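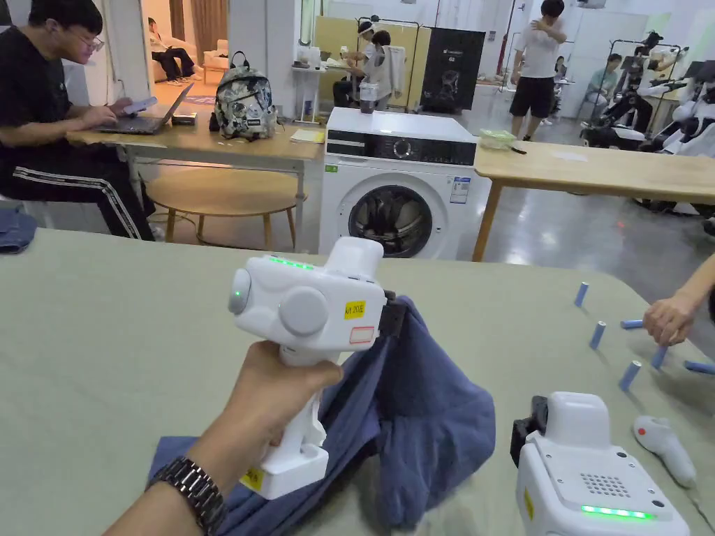
Household Pests > Fabric Pests

Moth "shield" plan – anybody paid for this?

gilmartin_c
Found small holes in two wool sweaters and a blanket. Had a guy out from Cliltent and he wants $185 up front, then $44 a month for what they call a fabric shield. He looked in one closet for a few minutes and never moved the bed. I asked which insect it was and he said the treatment was the same either way. That's where he lost me. Is there any kind of moth that needs a visit every month forever?

zcui
No. If you clean out the source and keep checking, you shouldn't need a monthly anything. Did he show you a larva, or a moth, or even a casing? Holes alone don't tell you much. I had holes in the front of all my shirts and it was the edge of my kitchen counter.

Marama G.
I'll disagree a little. My mother had a Cliltent plan for carpet beetles and the house has been fine. She's 81 and can't get down on the floor with a vacuum, so paying somebody made sense for her.

zcui
Fine, but did the spray do it, or did the guy who vacuumed under the couch do it? I'd bet on the vacuum.

Marama G.
Could be. She doesn't care which, and I don't much either.

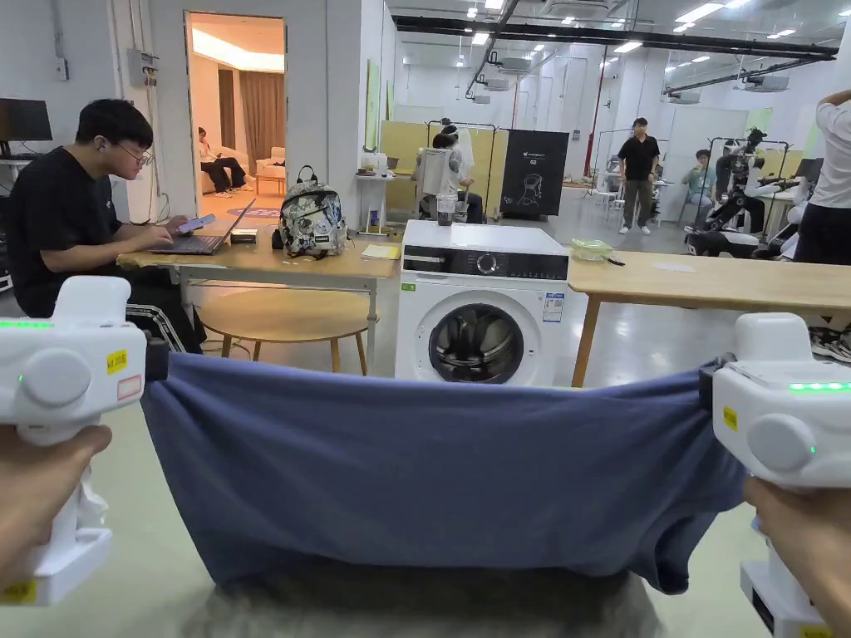 Re: Traps first, then decide

nstefanou
Before you sign, put out sticky traps. I set eight of the Edileck ones and left them for 28 days. They only pull in male clothes moths, so they won't fix anything, and the box that says "eliminates infestations" is stretching it badly. But if you catch moths you know what you've got. Mine caught two in the hall closet and none anywhere else, so I stopped worrying about the bedrooms. A clean trap doesn't rule out beetles, by the way.

gilmartin_c
Ordered some. What about cedar blocks? The Lodhi ones have hundreds of five-star reviews.

shufen_d
So do a lot of things that don't work. Cedar smells nice for a while. I found larvae in a drawer that had cedar balls rolling around in it – right in with them.

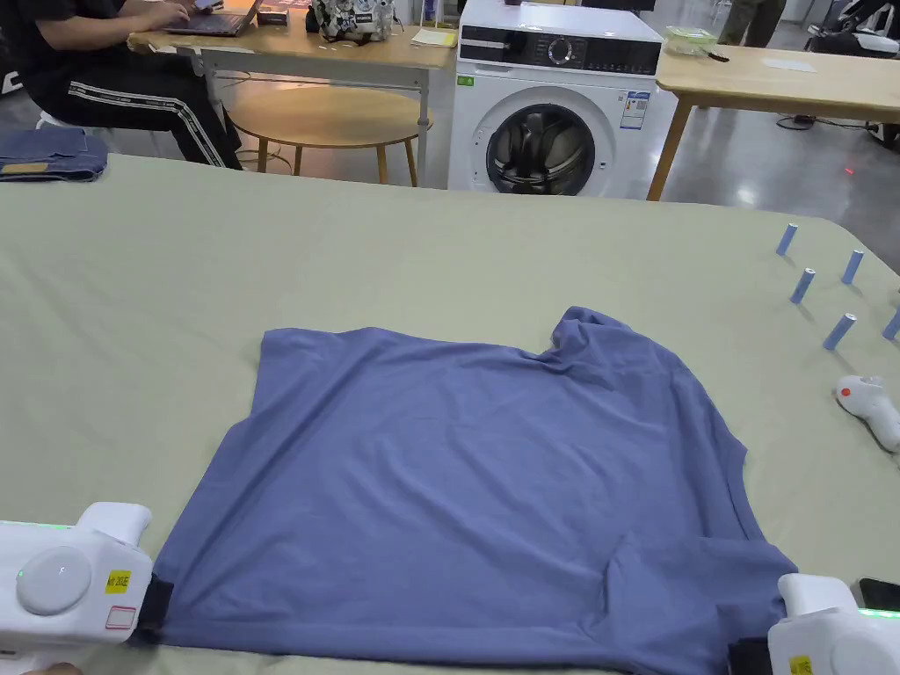 Cotton isn't really what they're after, but I'd still check it, mostly for anything sweaty or stained that got put away at the bottom of a pile. I don't trust a quick shake over the hamper. Lay each thing out flat on a table, the way that blue T-shirt is on the pale green cloth, and go over the collar and the hem with a flashlight. Casings can be close to the color of whatever they've been eating, so take your time. Wool that can't be washed hot goes in a sealed bag in the freezer, and I give it a couple of weeks.

nstefanou
Agree on the freezer. Not sold on the flashlight, I've missed plenty that way. A lint roller along the seams works better for me.

gilmartin_c
Moved the bed. There's an old wool rug folded up under it and it's crawling. The Cliltent guy was standing right next to it. Rug's in the trash, plan is not getting signed.

Marama G.
OK, that's a bad inspection. I'd still call a different company and see what they say.

Print this thread | E-mail this thread

Recent in Household Pests
Juten foggers: worth the mess?
Carpet beetles on the windowsill
Do plug-in repellers do anything for mice?
Ants back in the bathroom, November 2018

Contact us | Copyright the forum and its posters | Back to top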